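About Gereline

Gereline is a language school for adults. We teach Italian, Spanish, Portuguese and French to people who have jobs, kids and not much spare time. Classes run mornings, evenings and lunch hours, and most of our students come once or twice a week.

The school started as a single Italian conversation group above the Bevaletti bakery. The group met at two tables pushed together, and the bakery let us stay after closing as long as we swept up. When the waiting list got longer than the class list, we rented a room across the street and added Spanish. Portuguese came the year after that, and French last.

Today we have 4 languages, 5 levels in each, and 791 students on the spring roll. Classes are capped at ten. If fewer than four people sign up for a class, we offer those students a smaller number of longer sessions at the same price, or their money back.

How we teach

Every class is built on speaking. Students read and write too, but mostly at home, and class time goes to talking in pairs and small groups. Teachers use the new language from the first lesson and switch to English when a grammar point needs it.

We use our own workbooks for the first three levels. They were written by our teachers and get revised every summer. At the upper levels each teacher picks the reading, so one Level 5 Spanish class may be working through short stories while the other one reads newspapers. Ask at the desk which is which before you sign up.

There are no grades. At the end of a term the teacher sits down with each student for ten minutes and says whether to move up, repeat the level or take a conversation class for a term first. The choice is up to the student. People who repeat a level get 20 percent off.

Our teachers

All of our teachers are native speakers or have lived and worked for at least five years in a country where the language is spoken. New teachers watch classes for a full term before they take a group of their own. We pay for preparation time as well as class time, and our teachers tend to stay.

The library

Our lending library holds some 1663 books, films and magazines. Much of it came from the Okoro Street reading room when that closed – the old stamps are still inside the covers. Current students can borrow three items at a time for three weeks. Former students can borrow too, for a small yearly fee. Children's books are on the low shelves by the door and are useful for beginners of any age.

Placement

If you have studied before, please take the placement test. It has a written part that you can do at home and a short talk with a teacher, in person or by phone. It's free and does not commit you to anything. Complete beginners can skip it and sign up directly for Level 1.

Working with companies

We also teach at workplaces. Zaden has had Spanish and Portuguese classes with us for several years, held on site before the first shift, and we run shorter courses for clinics, restaurants and building firms. Course material is put together around the words people need on the job: tools, parts, safety rules, phone calls, small talk. We visit once before the course starts and ask the people who will be in the class what they get stuck on.

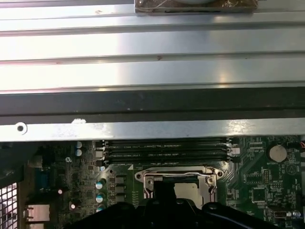
Ribbed metal panel with a black strip and a metal edge below it.

Company courses are usually twelve weeks long and can start at any time of year. Groups from different employers may share a course if their schedules match.

Visiting us

The office is open from 9 to 7 on weekdays. There is an elevator at the back entrance, and street parking is free after 6. You are welcome to sit in on one class before signing up – call first so the teacher knows to expect you.

Registration for the summer term opens in April. Current students register a week ahead of everyone else. Prices, dates and the placement test are on the Courses page.

Page last updated 12/4/22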